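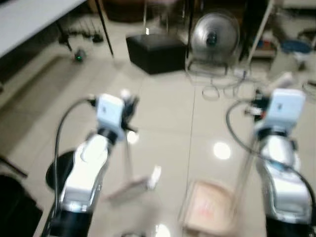
想请教一下各位自己做酒或者在小酒厂里干活的朋友，红葡萄酒带皮发酵的时候，温度探头到底应该插在哪里？我和我表哥今年在Tranamton租了个旧仓库，收了一批当地的红葡萄，分在几个200升的敞口小罐里做，破碎完量的比重是1082，糖不算高，人倒是挺兴奋的。温控买的是一套Flunamow，一个主机带几根探头，说明书薄得可怜，只说“将探头置于液体中”，没了。我现在的做法是探头从罐口搭进去，线就随便耷拉在罐沿上，每次压帽都要先把线拎开，压完再放回去，已经有一次忘了放回去，读数变成了室温，主机还以为罐里凉得很，把加热带给打开了，吓死我。走线这块我倒是有点想法，就像图左边那根黑线，从白盒子后头绕个弯出来，再贴着一侧往下走，留点余量，又不挡前面干活，我打算照这个意思在罐子外面弄。可是线好弄，探头那一头我就真不知道怎么办了，放深了怕测不到酒帽里的热，放浅了又怕老被压帽的棍子打到。

再说说具体情况吧，省得大家来回问。罐子是不锈钢的，直筒，没有夹套，也没有预留的测温孔，盖子是浮盖，发酵期间不用，上面就蒙一层纱布挡果蝇。压帽一天3次，早中晚各一次，用的是表哥自己焊的一个不锈钢圆盘带长柄的东西，很沉，压下去的时候整个罐子都跟着晃。酵母是买的活性干酵母，按包装上写的活化的，接下去第二天就起帽了，味道很好闻，仓库里全是那种甜甜的水果味，连隔壁修自行车的都跑过来问。

现在的问题是，我拿一支厨房用的针式温度计去戳酒帽，读数比Flunamow上显示的高了一大截，同一个罐子，前后脚测的。我一开始以为探头坏了，把两个都插到一杯温水里比，读数又是一样的。所以应该是位置的问题，可我就不知道该信哪个。如果信酒帽的，那我现在就该降温了，如果信下面的，那好像还早得很，甚至再热一点都没事。表哥的意见是别管，他说他爷爷那时候连温度计都没有，手伸进去摸一下就知道了。我承认他爷爷的酒确实不难喝，可是我们今年的葡萄是花钱买的呀！

另外降温我也没有什么好办法，没有冷水机，现在是拿大塑料瓶装水冻成冰，洗干净擦了酒精再扔进罐里漂着，一个罐放一两瓶，化了就换。这个法子是不是太土了？会不会把局部弄得太冷，酵母罢工？还有瓶子外面有时候会粘一层皮渣，拿出来换的时候总觉得带走了不少东西，心疼。

还有一个不太相关的，既然都问了就一起问了吧：我看有人说压帽之前测，有人说压帽之后测，记录本上到底该写哪一个？我现在两个都写，本子已经乱得我自己都看不懂了，有几格连单位都没写，昨天对着一个数字想了半天，是温度还是比重掉的点数都分不清。

先谢谢大家了，急用，酒不等人。

仓库里的新手
2020年9月29日，星期二

Ailbhe Tierney

先别急，你这个情况挺正常的，探头没坏，两个读数也都是对的，只是它们量的不是一个东西。

带皮发酵的时候酒帽浮在上面，皮渣之间不怎么流动，热散不出去，酵母又特别爱待在那一层，所以酒帽比下面的酒液热，差好几度都常见，旺的时候差得更多。我头几年做酒也被这个搞糊涂过，半夜爬起来看读数，一会儿觉得要完了，一会儿又觉得没事，第二天困得在榨机边上打瞌睡（榨机没开，放心）。后来我在Plondau那边一家酒厂帮工，管酿造的大姐教我的办法很简单：平时看酒液，做决定之前看压完帽混匀之后的温度，酒帽单独量，单独记一栏，当作警报用。

所以你问该信哪个，我的回答是控温主机用酒液的温度来控，探头放在酒帽底下、罐子中段偏上一点的位置，别贴着罐壁，也别杵到罐底。贴壁的话你要是外面包了加热带，它量的基本是加热带；放到底下呢，底部有酒泥和沉下去的籽，而且凉的液体爱往下跑，读数会偏低，主机就会傻乎乎地给你加热。你说的那次探头掉在外面就是同样的道理，只不过更夸张。说到这个，我劝你发酵旺起来以后直接把加热带的插头拔了，这时候罐子自己热都来不及，根本用不上它，等到后期温度往下掉、比重还没走完的时候再插回去。拔了插头，就算哪天又忘了放探头，最坏也就是屏幕上数字难看一点。

探头怎么固定，你没有测温孔，在200升的罐子上开孔焊接我觉得不值当，而且焊得不好里面留一道缝，以后洗都洗不干净。我的办法是找一根细的不锈钢管，一头封死（一定要封死，找会焊食品设备的人封，里面外面都磨光），长度够从罐口伸到你要的深度，再在上端弯个钩挂在罐沿上，用夹子夹牢，探头从上面塞到管底。这样管子代替探头挨打，探头永远是干的，坏了还能随时抽出来换，清洗的时候只要洗管子。管子里头空气传热慢，读数会有点滞后，不过发酵这种事本来就慢，等几分钟不要紧的。要是嫌慢，可以往管里滴一点食品级的甘油，我没加过，认识的人有加的，说反应快一些。

管子要靠边，但不要贴壁，留出两三指宽。你们那个压帽的圆盘要是直径太大，就有可能刮到，这时候可以请你表哥在圆盘边上切一个小缺口，或者干脆做小一号，多压几下就是了。其实200升的罐用太沉的盘子也没什么好处，压得太狠，籽都给你碾出苦味来，把帽子打湿、打散、推下去就够了。你写到整个罐子都跟着晃，我看着就觉得用力过猛。

走线嘛，你想的那个法子我觉得可以，留个弯是对的，我只补充一句，弯的最低处要比插头低，这样线上淌下来的酒和水会在弯底滴掉，不会顺着线流进主机的插口里去。发酵间里到处都是湿的，又有糖，插口里面一进这种东西，过几天就是黏糊糊的一团，接触不良，读数乱跳。主机也挂高一点，别放地上，冲地的时候你一定会忘记它的。

冰瓶的办法不土！很多做小罐的都这么干，我自己今年还在用。有几点你注意一下。瓶子要结实，旧的矿泉水瓶冻几次就会裂，一裂里面的自来水就全兑进酒里了，用那种厚壁的大口瓶比较好，冻之前别装满，留出膨胀的地方。放进去之后隔一阵子就搅一下，或者赶在压帽的时候放，这样冷的部分能散开，局部过冷的问题就没那么大。酵母怕的是整罐温度忽上忽下，瓶子旁边那一小圈凉一点，它们不在乎的。取出来的时候在罐口上方拿干净的勺子把皮渣刮回去就行，心疼什么呀，刮回去又不费事。

比重1082起步的红葡萄，潜在酒度不高，你别追求太热，也别压得太冷。我自己的习惯是混匀后的温度到了二十八度就开始放冰，酒帽里量到三十二三度我会加一次压帽，先把热打散再说。你要是喜欢果味重一点，可以再低一点动手。这个没有标准答案，看你葡萄什么样，也看你打算做成什么样的酒。

最后说记录。别两个都混着写啦，一行写一次压帽，列是时间、压前酒帽温度、压后混匀温度、比重、闻起来怎么样、做了什么（放冰、加营养、换罐之类）。每一列顶上把单位写死，下面就只填数字。比重我一般一天测两回，早上一回晚上一回，量的时候记得先把气泡赶掉，不然比重计被气泡托着，读出来的数偏高，你会以为它没动。还有温度计那一栏，比重计多半是按二十度校的，你在快三十度的时候测，得查表修一下，不修也行，但是要从头到尾都不修，至少趋势是能看的，只是到尾巴上判断发完没有的时候心里要有这个数。

对了，仓库里要通风！你说全是甜甜的味道，说明二氧化碳也不少，那东西沉在低处，闻不出来的，人弯腰趴在罐口上看的时候尤其要小心。门窗打开，一个人在里面干活的话跟表哥说一声。

老Okafor的徒弟

楼上说得很全了，我说点不一样的，可能也不一定对。

我觉得你们这么小的罐，温控主机其实可有可无。我师傅那边的作坊也是一堆小罐，他从来不上自动控制，就是一支长杆温度计，压完帽插到中间，数几十下拔出来看，写在罐子上贴的胶带纸上。他的理由是，探头一装上去人就偷懒，光看屏幕不看酒了。以前我不服，后来自己在家做，装了自动的，真的就两天没凑近闻过，结果有一罐出了臭鸡蛋味都不知道，赶紧倒罐透气又补了营养盐才救回来。所以你装归装，每天鼻子还是得凑上去（当然像楼上讲的，要通风，凑一下就走，别趴着）。

探头放哪儿我同意放酒液里。不过我不用不锈钢管，嫌麻烦，我是拿食品级的硅胶管套着探头，一头用不锈钢珠子塞紧当配重，直接沉下去，线在罐沿拿夹子夹住。缺点是压帽的时候它会漂来漂去，有时候给皮渣裹走了，捞半天。看你能不能忍，我是懒人，我能忍。不过有一回珠子松了，进了汁，那根探头后来就不准了，所以楼上那个办法肯定更正规。

关于降温，还有一招你可以试试，湿布。把旧床单浸湿了裹在罐子外面，下摆泡在一个水盆里，再拿电扇对着吹，水蒸发能带走不少热，天气干的时候效果特别好。Tranamton的秋天我没去过，不知道潮不潮，潮的话就差一些。用这招就千万别让加热带还插着电啊，湿布加插座，想想都害怕。电扇也架高一点。

你表哥的爷爷我支持一半。手摸是有用的，但那是几十年摸出来的，我摸了几年还是只能分出“有点热”和“挺热”，靠这个决定花钱买的葡萄的死活我可不敢。

还有就是别太紧张，小罐子散热其实比大罐子快多了，面积摆在那里呢，真正热到杀酵母的情况在这个容量里不算多见，大罐才要命。你们更该操心的是后半段，仓库要是晚上冷，小罐凉得也快，比重卡在最后那一截不动了，那个才叫难受。我有一年就拖到一月还没发干，每天去看它，它就那样看着我。所以加热带收好，别嫌它现在没用，后面有它上场的时候。

罐底有泥

用不着那么复杂，拿根绳子把探头吊在中间就完了。我就这么做的，没出过事。

另外Flunamow那个主机好像可以设置报警上限，长按中间的键试试看，我的是旧款，新的不知道改没改。设好了它会叫，叫了你再去看，晚上能睡个整觉。还有校准，你拿温水对过了，最好再拿冰水对一下，碎冰加一点水搅匀，应该是零度，差多少记在主机背面。

仓库里的新手

哇，谢谢大家，没想到这么快！我先回一下Ailbhe Tierney，管子的事我今天就去问了镇上做奶罐的师傅，他说封头磨光都没问题，就是要排队，所以这几天我先用绳子吊着顶一下，等管子到了再换。加热带的插头已经拔了，拔的时候表哥在旁边说“早就跟你讲不用那玩意儿”，我没理他。

记录本我重新画了格子，单位写在最上面，之前那几页能猜的就猜，猜不出来的画了个叉。长按中间的键有反应，出来一个闪的数字，我猜就是上限，先设成三十，晚上看它叫不叫。

还想追问一句，压帽的圆盘切缺口的话，切完边上会不会留毛刺，刮下来的铁屑掉酒里怎么办？表哥说拿锉刀锉一锉就好了，我不太放心。

Ailbhe Tierney

别在仓库里切，拿到外面去弄，切完用细砂纸把边打圆，手指头裹块布摸一圈，不挂布丝就可以了，再拿热水和刷子好好洗，洗完用食品用的柠檬酸水泡一泡，冲干净晾干再用。要是表哥用的锉刀以前锉过普通铁，就换一把新的，普通铁的粉末嵌进不锈钢里会生锈，酒里进了铁也不好。或者就做一个小一号的盘，省心。

吊绳子顶几天没问题，绳子别用棉的，吸了酒容易长东西，找根食品级的尼龙绳，每次压帽顺手拿酒精喷一下露在外面的那截。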